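Week 5 handout: When the bench changes
Lorena Iturra

Please read before the tutorial. Last week we looked at Kuston, a packing firm that fills cosmetic gift boxes for small shops. Before February, 30 packers did all steps by hand, up to 600 boxes per shift. Now two-arm stations do part of the filling, and the packers were given new duties.

In the interviews, the workers seldom spoke about losing the job. They spoke about losing the rhythm. One packer told me that she used to chat and pack at the same time – now she watches, and watching is tiring in another way. Her pay stayed the same, but the supervisor started to call her an "operator". Keep this word in mind, we will come back to it.

Small soft or slim items are the difficult part of this work. A hand finds them without looking. For a robot, each drawer and each narrow compartment is a separate problem. 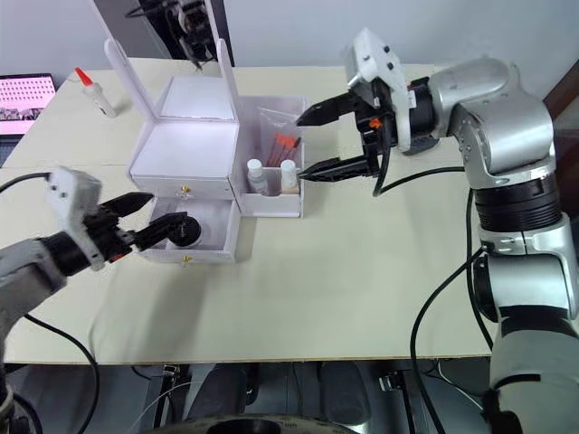
Two arms at a white box with a drawer; small bottles and orange-tipped items stand to its right.
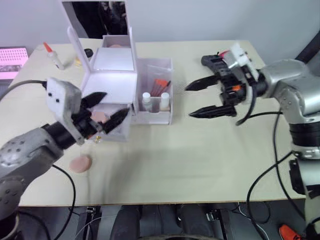 Akinola writes that a task is never only its movements. There is also the checking, the small repair, the help to a neighbour. When management at Kuston counted the work, these things had no line in the table.

For the tutorial, write 400 words on one of these:

1. Who should decide which steps stay with people?
2. Is "operator" a promotion? Use the Kuston interviews.

Bring a printed copy, please. The Drondel chapter is optional.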